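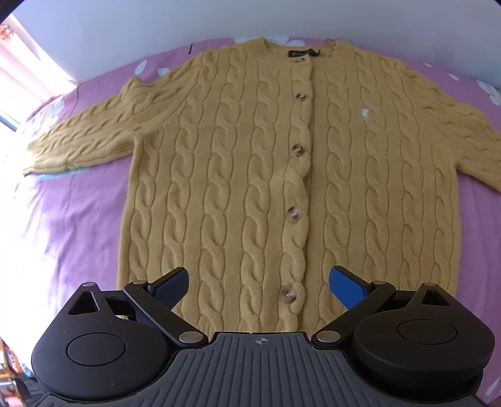 Can you stack bar stools that have a footrest? Most of the time the footrest is what gets in the way, so look for a model with legs that splay out below it.

The Govard stool stacks 11 high on the trolley, five on the floor. The Penner stacks four, and the seats rub if you skip the felt pads.

Pads come in bags of 157 from Lokwood. Odd number, but that's how they ship.

Trevor Ross asked about seat height. Govard is 2 inches lower than Penner -- fine at a kitchen counter, low at a bar.

Penner in oak is back in August. Black and gray are in stock now at the Pistgate store.

Frame weight on the Govard went down this year. Same tube, thinner seat pan. I've had two of the new ones in the shop since spring and the welds look the same as before.

Order code for the trolley is 905. It fits both stools -- take the front bar off for the Penner.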